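Teaching an Arm to Pick a Box: My Semester on the Shelf Project
Farzana Pramanik
Final report, submitted 5 November 2022

When I signed up for the shelf project in July I figured I'd be writing code most days. I wrote very little. Most of my semester went into showing a robot arm how to take a box of bunny crackers off a shelf, over and over, until I could do it in my sleep (and I did dream about it at least twice).

The task sounds tiny. The arm starts above the shelf, comes down over one box in the front row, closes its fingers on the top of the box, lifts it clear and brings it to the table. A person does that without thinking, which is exactly what makes it annoying to teach. The first time I tried to say out loud what my own hand was doing I got as far as "well, I just sort of grab it."

I tried two ways of showing it. The first was by hand. You put the arm in its floppy mode, hold it by the forearm and walk it through the move while it records its joints. I liked this one right away, you can feel where the weight is and you notice when the elbow is getting too close to the upper shelf. The trouble is that you're standing in the way of everything. My shoulder kept ending up between the camera and the boxes, and my moves were jerky on the way down when I had to switch hands.

The second way was by remote, with a handheld controller and a program our lab calls Gunda. I sat back from the shelf and steered the gripper from the screen. It was awful for the first two days! Left and right were fine but I had no feel for depth, and I knocked over more crackers than I want to put in a report. Then it clicked. I stopped chasing the gripper and started looking at the gap between the fingers and the top edge of the box, and after that the runs got smoother pretty fast.

In total I recorded 874 demonstrations. The early ones, where I was still learning the controller, I sorted through by hand and threw out 87. A demo got tossed if I bumped a neighboring box, if I stopped partway to think, or if I changed my mind about which box I wanted. That last one matters more than I expected – if I hesitate, the arm learns to hesitate too, and early on we had a policy that hovered over the front row like somebody who can't decide on a snack.

We trained on the cleaned set and ran a test of 60 tries with the arm on its own. It brought the box to the table in 25 of them. I know that isn't great. Going back through the logs, the most common miss was the fingers coming down a little off center, so the box twisted and slipped. The next most common was the elbow. The upper shelf is low for an arm this size, and my remote demos didn't leave much room there. The ones I did by hand were better at that, so for the next round I'd like to mix the two: guide the arm by hand for the way in, then use the controller for the grasp.

A few notes for whoever takes this over. Stock the shelf before you start the recorder. Keep an eye on the cable by the gripper when you come down toward the front row. Name your files with the shelf and the row, please, I lost an afternoon to a folder called Mevdale_new_new. And take breaks. My demos got sloppy after an hour and I could see it in the curves.

Pictures from the Hirgate room: 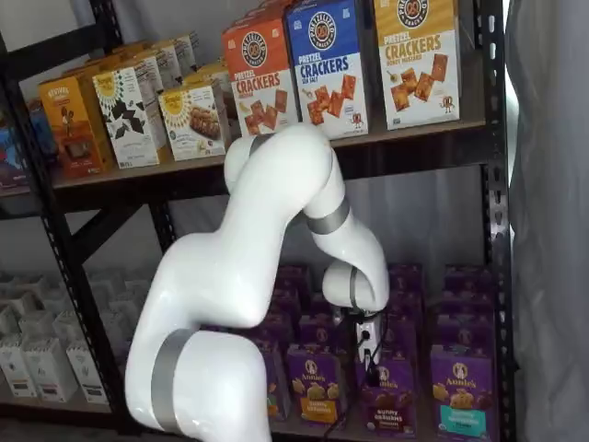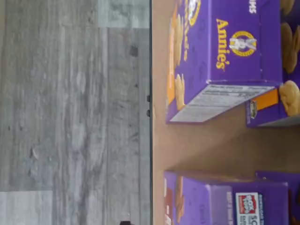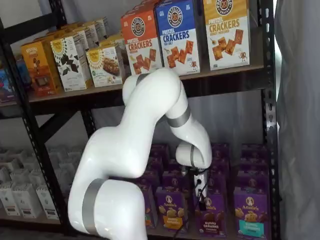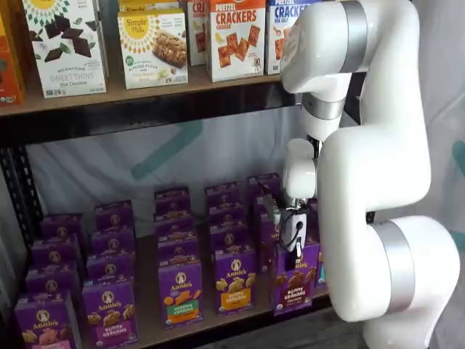
Figure 1. Picking task with the Annie's boxes. First, third and fourth pictures: the arm at the lower shelf. Second picture: two boxes on the table.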